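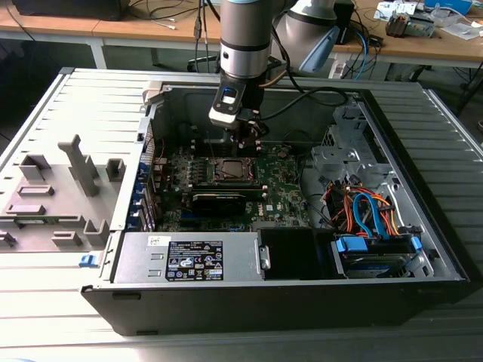

Robotics for Repair, Unit 6 handout
Taking a processor out of a desktop PC with the arm

Read before the session, not during. Last group lost half the slot reading it at the bench.

What you need to get done

One clean cycle: approach, grip, lift clear, hold, put back. Straight up, straight down. No clever paths please. Marks are for the log and the write-up, speed counts for nothing.

Terms for this unit

Socket - where the processor sits on the motherboard.
Retention frame - metal bracket that presses the processor down. Must be OPEN before any lift. By hand, by you, arm stopped.
Approach height - where the fingers wait before the slow bit.
Home - the parked pose saved as Darkum in the menu. Don't overwrite it. Save your own under your group name.

Setting up

Case on its side, open side up. Mains lead out of the PC, then press its power button once to drain what's left. Wrist strap on.
Check the case can't slide. Push it with a flat hand. If it moves, sort that first.
Load the Cotel program, not the one from Unit 5 (same icon, annoying, yes we know).
Cable slack: swing the wrist slowly through its full range at low speed and watch the gripper cables. If one goes tight, stop and re-dress it.
Zero the gripper with the fingers clear of everything.

Approach

Start from well above the board and come down in two stages. Fast stage ends at approach height. Slow stage after that, one hand on the stop button. Line up over the socket before going any lower, never sideways once the fingers are inside the case, the drive cage side is where people clip things.

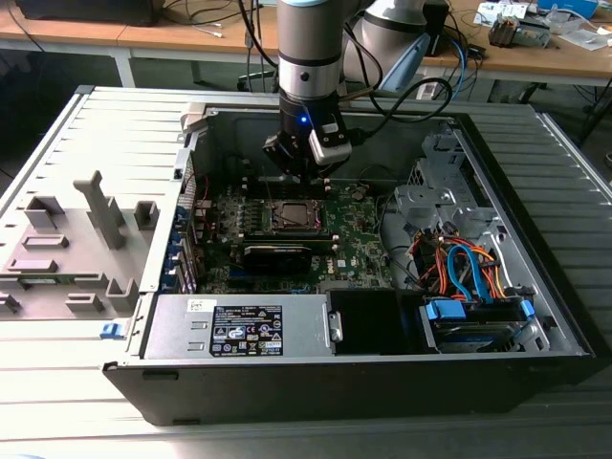
Fig. 6.1 Gripper over the board, processor in its socket.

Write down the pose when you're happy with it. All six joint values, plus the gripper opening. You will want them again when the program gets closed by accident.

Grip

Aim for opposite edges of the metal lid, fingers square on. Start the force setting at 19 and go up one step at a time. Limit for this unit is 24, the software won't stop you going past it so you have to. If it still slips at 24 the fingers are not square, more force wont fix that.

Don't grip by the green edge underneath. Don't touch the underside contacts. Don't blow on the socket, for goodness sake.

Lift

First move is tiny. Pause. Look from the side, is it level? One corner dragging means go back down, open, re-align. If level carry on up to clear the case, then hold for the count in your program. 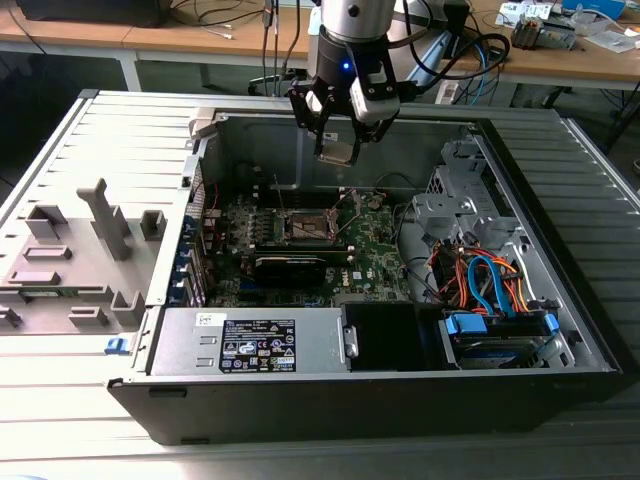 Why do we lift straight up and not at a slant?
Because the socket contacts are easily bent, and any sideways pull while the processor is still seated drags it across them. A bent contact can stop the whole board working.

Putting it back

Same path in reverse. Match the corner marker on the processor to the one on the socket BEFORE you go down. Lower until it rests, open the fingers, then up. Never push it in with the arm. It should drop into place under its own weight, if it doesn't then it's the wrong way round or not level. Arm home, then close the frame by hand.

Things that went wrong last year

- Gripper zeroed while touching the case, so every force reading was off
- Frame left closed. The arm pulled, the case came with it
- Pose saved in the wrong units, found out the exciting way
- Log switched off for the entire run (two groups)

Logging

Switch it on first. Files go in the Butt folder on the shared drive, subfolder by group. A full cycle at the default rate gave us 136 lines, the long hold version 2317. If yours has a handfull of lines the log stopped early, run it again.

Plot gripper force against time. Mark on the plot: contact, lift, hold, release. Label your axes, units too.

Write-up

Two pages at most. Your poses, your plot, one paragraph on what you changed between tries and why. Failed lifts are fine to include, say what failed. Compare with the Colosetti worksheet from Unit 4, the peg one - what's harder here and what's easier?

Hand in through the course page by the end of February. Late ones as per the course rules.

Next unit: memory modules. Bring your Unit 6 poses, you'll be starting from those.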